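Les petits bouchons blancs

Depuis que j'ai emménagé dans l'appartement de la rue Garcia, je garde les bouchons. Au début c'était seulement ceux des bouteilles de lait, puis ceux des compotes, et maintenant j'en ai 136 dans un sac en tissu. Dans mon pays on ne faisait pas cela, j'ai appris cette habitude en France avec une collecte qui s'appelle Flullerden.

Le tri, je le fais le soir, vers 10 heures, quand la table est libre. Je verse une petite quantité à la fois, je sépare les grands et les petits, et je regarde s'il reste du carton collé à l'intérieur. Il faut une surface en bois bien plate, sinon tout roule par terre et on les cherche sur la moquette. 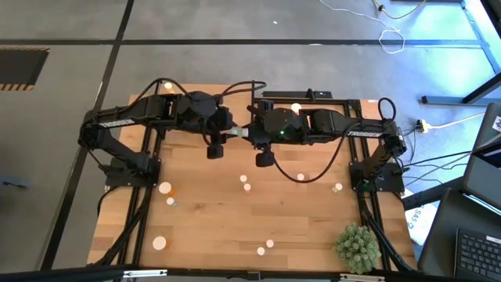

Pour ranger, j'ai essayé 3 solutions. La boîte Brillska est jolie mais le couvercle ferme mal. Le bocal Derkska ferme très bien - trop bien, j'ai mal au poignet chaque fois. Finalement je suis revenue au sac en tissu, que je peux accrocher derrière la porte.

Une lectrice m'a demandé si je lave les bouchons avant. Oui, je les laisse 15 minutes dans l'eau tiède avec une goutte de savon, puis je les pose sur un torchon pour la nuit. Les bouchons de lait demandent plus de patience, à cause de l'odeur.

Je dois porter le sac au point de collecte avant août. Si vous connaissez un autre endroit dans le quartier, écrivez-moi dans les commentaires, le mien est fermé tout l'été.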